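Kalley Clothing Reuse Project
Progress report to the Heinonen Fund
Tuesday, January 4, 2022

Work since the last report

Sorting of the donated clothing is now complete. We received 1,000 garments in the August collection and have kept 828 of them. The remainder had stains or damage beyond what we can repair and went to Clustov for textile recycling.

The kept garments are being checked, put on hangers and entered in the stock list. Shirts and light jackets are finished. We are now on the dark and heavy items, which take longer — lint and small tears are hard to find on black fabric, and each piece has to be held up at full length before it is passed.

Checking and hanging are done in the small room with the parquet floor, at the white desk. Long garments are held by the upper edge, with the hanger in the same hands, and supported lower down so that the hem stays off the floor.
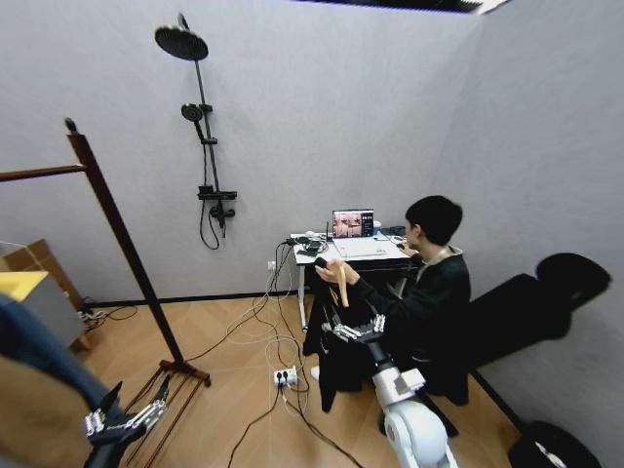 Equipment and room

The grant paid for 50 wooden hangers as a trial. They hold heavy garments better than the wire ones we had, and we would like to move to wood for all coats and hooded tops. A quote from Pivo is attached.

The desk is adequate for the laptop and the stock list but leaves no space for folding. We plan to add a second table along the free wall. The power strip and cables on the floor will be moved at the same time, as long garments can catch on them.

Delays

Entry into the stock list is some 5 working days behind plan. Sizes were missing from many labels and had to be measured by hand. We do not expect this to affect the budget.

Next period

Finish the dark items, complete the stock list and send the first racks to the Kalley shop. Spending to date is shown in the attached table.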